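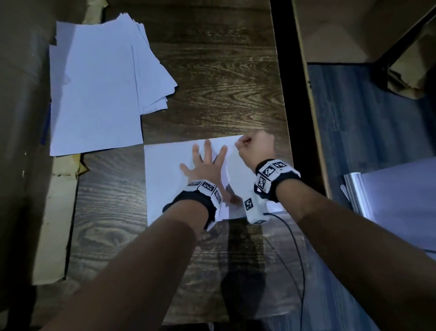
Filed under: Workshop chat > Learning robots > Gathering examples

**sosbridge_sue**
Has anyone else been doing paper tasks for the Brelldale set? I've got 129 takes now and I'm starting to see printer paper in my sleep. You hold the sheet flat with your left hand and do the fiddly bit with your right, over and over. My question is about the wrist bands – do you keep both on for the easy ones, or just the busy hand?

**trollcombe**
Both, always. The still hand matters as much as the other one. We dropped 436 takes in December for having one band missing and I could have wept.

**mudlark8**
Not sure I agree. If the left hand only sits there, what's it going to learn from it? I'd sooner have more kinds of task than a perfect record of a flat palm.

**trollcombe**
But it doesn't only sit there! It shifts when the paper shifts. Take drawing round your own hand, fingers spread wide – 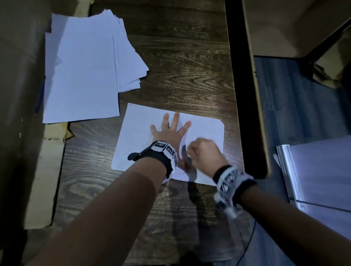
– the left hand is half the job. Move it a bit and the line goes wrong, and you'd want the learner to know why.

**mudlark8**
OK, fair on tracing. Still think it's overkill for folding.

**sosbridge_sue**
Folding is where mine slides about most, so I'm with trollcombe there. Do you bin the wobbly takes, though? The Vahidi notes say keep them and I've been chucking mine.

**trollcombe**
Keep them, tag them "slip". And watch the cable on the right band, mine likes to catch on the table edge.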